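Switching the bed over to the winter setup, so a short thread on how I do it. Duvet, sheet, folding, storage.

I've had the same white quilted duvet since I moved to Bronddale. Bought it at Stukport in June, when they clear out the bedding. $100, marked down. It has held up fine.

Sheets are the part I changed. Used to be plain cotton all year. Now it's plush from the first cold night until spring. Plush is warmer to get into and it doesn't slide around under you as much.

The downside of plush is that it shows everything. Run a hand across it and you get a dark streak. Run a hand back and the streak goes away. I've stopped trying to keep it even.

Making the bed: I fold the duvet across the middle first and leave it there while I do the sheet. That way I can get at both ends of the mattress without putting the duvet on the floor.

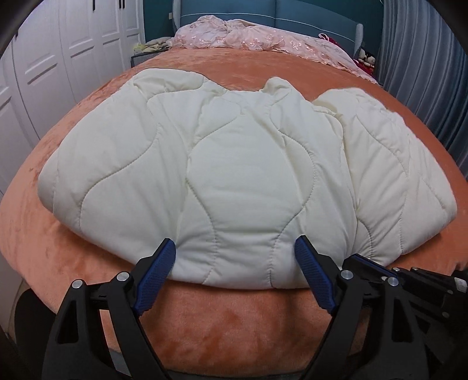

Do you need a cover on a quilted duvet? Depends how often you want to wash it — with a cover you wash the cover, without one you wash the whole duvet, and mine only fits in the big machines at the laundromat.

I go without. The cover I had was from Skadex and the corner ties came off in the second wash. The duvet kept sliding down to one end, so I'd wake up with an empty cover over my feet.

Washing: cold, gentle, half the detergent you'd use for clothes. Then low heat with 2 tennis balls in the dryer. Stop it every 20 minutes and shake the duvet out by the corners. Skip that and the filling bunches up along the stitching.

Plush sheet gets washed separately. No fabric softener. Softener flattened my last one and it never came back.

If the fold keeps falling open, fold it in thirds the long way and then roll the front edge under. It won't look neat. Mine is always lumpy at one end and I leave it.

For summer the duvet goes in a cotton bag on the closet shelf. I tried a vacuum bag one year and it took days to puff up again — not doing that a second time.

Next thing is pillows. Two of mine are flat and I haven't decided what to get. Will post when I do.

794 views

More from this account
Pillowcases that shrank, and one set that didn't
Mazandarani blanket, one winter later
Cleaning under the bed without moving it
What I keep on the closet shelf
Stukport mattress pad, short review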